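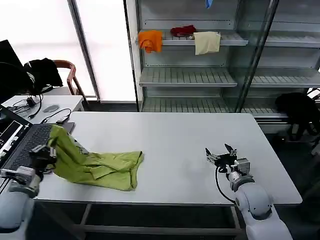 Jul 29, 2025
Siu-ming Hsiao

Search notebook Go

Dye bath notes, second try at the yellow-green. Went with 500 ml of the Sturkix stock this time and way less salt – the last batch came out streaky and I'm blaming the salt (Rorkdale water is hard enough already!). Stirred for ages, arm is dead.
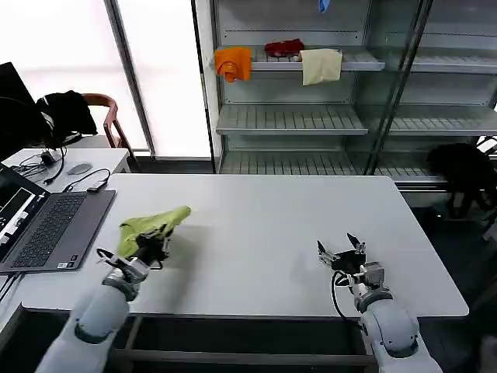
Lime-green cloth, crumpled, lifted above the white table.

Otix fixer is nearly gone, more than 300 ml used in July. Need to ask Simanjuntak if they still ship the small bottles. Next up – same recipe on linen, lower heat, and please label the jars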